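Print this page
E-mail this page to a friend

Renting one of my campers - the questions I get most

Updated 2019-07-31

I'm Wajid Malik and I rent out travel trailers from my place on the edge of Fevik. I answer the phone myself, which means I answer the same things a lot, so I finally typed them up. If yours isn't on the list, call me. I like talking campers!

How many do you have?

Four. Two Hakdens, a Grulden and the little Gatti. The Hakdens are twins apart from the curtains. The Grulden is the long one with bunks across the back, and families usually want that one. The Gatti sleeps two people who get along well.

Can my car pull it?

Depends on the car, and I'm going to ask you for the tow rating before I take any money. The Gatti weighs about 2,000 pounds loaded the way most folks load it, and plenty of small SUVs can handle that. The Hakdens and the Grulden want a pickup or a full-size SUV. Look in your owner's manual, not on a forum. If you can't find the number, read me your model and year over the phone and we'll look it up together.

Do I need my own hitch?

You need the receiver on your vehicle. I have ball mounts and balls in every size my trailers take, and I'll set the height for you when you get here. You'll need a seven-pin plug for the bigger three. The Gatti runs on a flat four.

What about brakes?

Everything but the Gatti has electric brakes, so your vehicle needs a brake controller. I have one plug-in controller I can lend out, first come first served. Ask when you book, please, not when you're standing in my driveway with the kids buckled in.

I've never towed anything. Is that a problem?

Nope. Come early and we'll go around the gravel lot a few times, including backing up (everybody turns the wheel the wrong way at first). I'd much rather spend an extra hour with you than get a call from a gas station with a bent corner on my trailer.

What's in the kitchen?

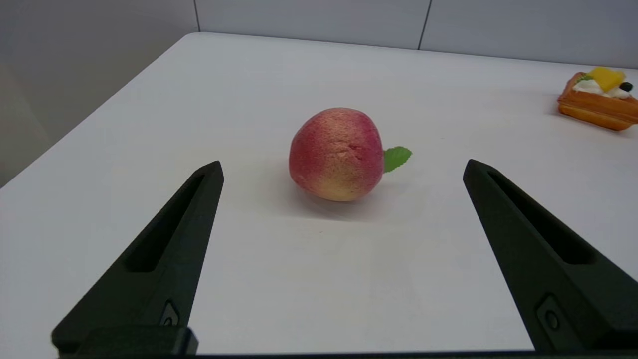
Small peach with a green leaf, white tabletop.

Pots, one decent frying pan, plates, mugs, flatware, a can opener and a dish tub. You bring the food, plus coffee filters if you use them. The fridges run on propane or plug-in power. I turn them on the night before, so they're cold when you load up. All the cabinet doors have latches - use them! Pickle juice gets into everything.

How do I empty the tanks?

I walk you through it at pickup and there's a laminated card inside the door by the step. Gloves and the hose are in the outside bin. If you'd rather skip it, I'll dump the tanks for you for 24 dollars, and I won't think less of you.

Can I bring my dog?

In the Hakdens, yes. Not in the Grulden or the Gatti, sorry. Sweep up before you come back and we're fine.

How far ahead should I book?

For summer, as soon as you know your dates. In spring and fall you can often get something the same week. I drain the lines and park everything in December, and I don't rent again until the nights stay above freezing.

What if I have to cancel?

Tell me at least 14 days out and you get the whole deposit back. After that I keep half, unless somebody else takes your dates, and then I send you the rest too.

Do you ever sell them?

Once in a while. The older Hakden will probably go next, after I redo the roof seams and put new tires on it. Leave me your number and I'll call you before I list it.

Print this page
E-mail this page to a friend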